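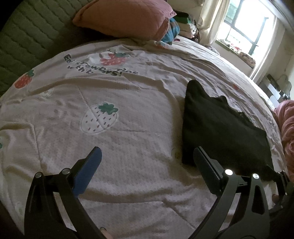
Beds, bedspreads and the clothes that end up on them
Speaker notes, Brirklow housekeeping evening, May 2023

Slide 1. Title
Wait for the door to close. Say who I am and that there is a handout by the tea urn. Questions at the end, but if somebody can't hear, shout now.
The talk covers one small part of the bedroom: the top of the bed. I'm leaving out mattresses and pillows, which have their own session in June.

Slide 2. Why start with the bed
It is the largest flat surface in most bedrooms, so it gets used as a table. Clean washing goes on it, and so do the clothes people take off, the post, a bag, a coat. By evening all of it has to go somewhere, and often it goes on the floor or a chair.
The Clelari survey: 665 households answered. The question was where clothes go when they come off. The bed came first, the chair second, the floor third. The wardrobe was well down.
Don't read out the whole table. It's on the handout.

Slide 3. Printed bedspreads
People ask whether a patterned cover is a bad idea. My answer is no. A pale cover with a print on it hides small marks better than a plain pale one, and it shows up dark clothes very clearly. A black top on a cream cover with strawberries all over it is hard to miss. The same top on a navy cover can stay there for a week.
If the print has a right way up, decide which end is the top and keep to it. Lettering helps with this. Lay the cover so that the words can be read from the foot of the bed, or from the pillow end if you prefer, and do it the same way each time. A cover that is always turned the same way also wears in the same places, and that isn't ideal, so turn it round after each wash if wear bothers you more than the lettering does. I don't mind which.

Slide 4. Waffle and quilted textures
Pass round the three Jang swatches. Ask for them back.
Waffle fabric wrinkles softly and doesn't hold a sharp crease. There is no point in ironing it and you will flatten the texture if you try. Quilted covers are the same. Shake, lay, pull from the corners, stop.
Waffle picks up lint from dark clothes and gives lint back to them. If you fold black clothes on a pale cover, go over the clothes with a brush afterwards. Fold them inside out if you have the patience.
Washing: 60 is hotter than most printed covers need, so go by the label. Prints fade faster at higher temperatures, and reds seem to me to go first. Wash a new one on its own. Dry flat or over two lines. One line leaves a ridge down the middle that takes days to drop out.

Slide 5. Smoothing a rumpled cover
Demonstration on the trestle. Use the spare cover and not the good one.
Stand at the side, not the foot. Clear the bed first. This is the step people skip – they smooth round whatever is lying there and then have to do it again when they pick it up.
Take the top edge in both hands, lift it to waist height and let it down. Most of the wrinkles in the middle come out with the air. Then pull each corner once. Run a flat hand from the centre to the side nearest you, go round, and do the other side.
With practice, 17 seconds for a single bed. Don't time anybody from the audience, it went badly in Fultine.

Slide 6. Folding dark clothes
Same trestle, black jumper.
Face down, sleeves in, sides in, bottom up to the collar. Press the air out with a forearm. The finished fold should be the width of the drawer or shelf it is going to, so measure the drawer once and remember it in hand widths.
Dark clothes are harder to fold well because the seams are difficult to see. Find the side seams with your fingers first. A loose corner sticking out of the top or a trailing edge at the bottom usually means the seams weren't lined up at the first fold. Open it out and start again. Correcting it at the last fold doesn't work.
Thin fabrics slide on a smooth sheet and stay put on waffle. If you fold on the bed, leave the cover on.

Slide 7. One item or a pile
A single folded thing left on a bed is quick to deal with, so deal with it. Pick it up from underneath with a flat hand, not by the top corner. Picked up by the corner it unfolds on the way to the drawer and you have done the work for nothing.
For a pile, sort by where things live and leave the type of garment out of it. All of one drawer together, then the next. 10 items is the most I'd stack before walking them over. Above that the stack leans.
If something is going to be worn again before washing, give it a hook. It shouldn't go back in with clean clothes and it shouldn't live on the bed.

Slide 8. Headboards
Short slide. Padded headboards with channels running across them collect dust in the channels. Soft brush attachment, along each channel from one side to the other, once a month. Do it before you change the bedding, never after.
Marks on padded fabric: damp cloth, plain water, blot. Try the back edge first if you are going to use anything stronger. Green and blue fabrics can water-mark, so dampen the whole panel lightly and let it dry with the window open.
Leave a hand's width between the made-up cover and the headboard if you stack cushions there.

Slide 9. Order of work
Clothes off the bed. Headboard. Bedding. Cover. Floor last.
Leave this slide up during questions, people copy it down.

Questions I usually get
Moths: see the handout, second page.
Pets on the bed: a washable throw over the cover, changed weekly.
Children's printed covers: same washing advice, check the label for the print.
Whether the cover should come off at night: up to you. If it does come off, fold it in three towards the foot – it goes back on in one pull.

Swatches back in the blue folder. Trestle belongs to the hall.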